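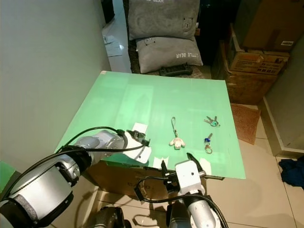

4.2 Where the instructions go

Most studies of household instruction sheets begin by assuming that somebody reads them. We made the same assumption in the pilot and lost two months to it. Of the 90 households in the main sample, nearly all could tell us where their instructions were kept. Far fewer could produce them, and fewer still could produce the right ones. The typical storage site was a kitchen drawer also holding batteries, takeout menus and a key to a previous home. We call this the deposit drawer, after Foley's field notes, where it first appears underlined twice.

Across the sample we collected 176 separate documents. They ranged from a single folded slip that came with a Flinow water filter to the Negri bread machine manual, a stapled booklet in which the recipes start before the safety warnings end. Documents were photocopied in the home where the householder allowed it and returned to the drawer in the order we found them. One participant asked us to put hers back in a better order. We declined, and she has since mentioned it to Coughlan in both follow-up calls.

Reading, when it happened, was rarely done at the time of purchase. Participants described it as something they fell back on after pressing every button, asking a relative, and leaving the appliance alone for an evening to think about what it had done. The term we use for this pattern is late consultation. It differs from the "reference use" of earlier work in that reference use implies a reader who knows what to look up. Our late consulters generally did not. They opened the booklet somewhere in the middle, found the Portuguese, and worked outward.

This has a consequence for how the sheets are written. Writers at appliance firms order their material by the life of the product: unpacking, assembly, first use, care, faults. A late consulter arrives at the fault and meets a page congratulating her on her choice. Several participants had annotated these pages. The annotations are not reproduced here.

Figure 2. Share of documents bearing any handwritten mark, by section of the document. Marks made by children are excluded where the household could identify the child.

As Figure 2 shows, marks cluster in the fault table and on the back cover, where people had written down phone numbers, model numbers and, in one case, most of a chili recipe. The opening pages are close to untouched. The exception is Trulum lamps, whose assembly diagram was marked up in every copy we saw. The diagram shows the bracket from behind. Owners had turned the sheet over, held it to a window and traced it from the other side, and two of them had then labeled the tracing "real one."

We should be careful about what handwriting can tell us. A clean page may have been read closely by someone without a pen – Ó Riain raised this early and often – and a heavily marked page may only have been near the telephone. We tried to separate the two by asking participants to talk us through their own marks. Recall was poor. One man argued with a note in his own handwriting for several minutes and ended by siding with the manual.

4.3 Keeping without reading

If the documents are so little used, their survival needs explaining. Discarding a manual was spoken of as a small act of bad faith toward the appliance.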